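Giving up the big shop

I have stopped doing the big shop. I did it for years, every Thursday evening, with a list and a trolley and a face like someone visiting a relative in prison, and in November I just didn't go. Nothing happened. We ate toast, then we ate the things at the back of the freezer, and by the weekend I had begun to suspect that the big shop had been mostly for the benefit of the big shop.

I should say that I live up the hill from Leiva Road, where there are still two proper food shops and a man with a van. For years I treated these as decoration. They were the sort of thing I told visitors about ("oh yes, we've got a lovely greengrocer") while driving past the lovely greengrocer on my way to Prekunness retail park, where the onions come in nets and the car park has its own roundabout.

The trouble with Prekunness is that I went in for milk and came out with a paddling pool. I don't have the character for a shop that size. I would stand in front of a wall of yoghurt, and the yoghurt would be on offer if I bought 6, and I would buy 6, and we'd eat 2 and then there would be a period of mourning in the fridge door. I had a loyalty card for the place. At the time I stopped I had 3197 points on it, which the machine by the entrance told me I could exchange for money off a spiralizer.

So now I walk down the hill with a bag. The first week I was very pleased with myself, and bought a celeriac. The second week it rained sideways and I learned that a paper bag of potatoes has views about rain. By the third week I had stopped thinking of it as a project, and that was when it started to work – I was just a person who needed carrots.

It isn't cheaper. People always ask, with a hopeful look, and I always have to let them down. Per carrot, I'm being robbed. But I buy fewer carrots, and no paddling pools, and the total at the end of the month is slightly less than it was. Jitik, the deli at the bottom, doesn't help with this. It sells a cheese I can't pronounce at a price I try not to hear. I have it wrapped before I ask.

The other thing I hadn't expected was the talking. I moved to Netilia partly to avoid being talked to, and I now know a great deal about other people's knees. There is a queue at the greengrocer's and the queue has opinions. If you pick up a fennel someone will tell you what they do with theirs. Last week I was advised against a cauliflower by a complete stranger and put it back like a scolded child. She was probably right. It did look tired.

I still go to Prekunness for bin bags and cat litter, with my eyes fixed on the floor, and I'm out again before the yoghurt knows I'm there. 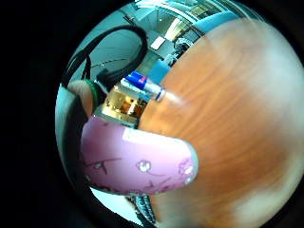
The celeriac, in case you were wondering, lasted until well after Christmas. I made soup with it in the end and the soup was all right.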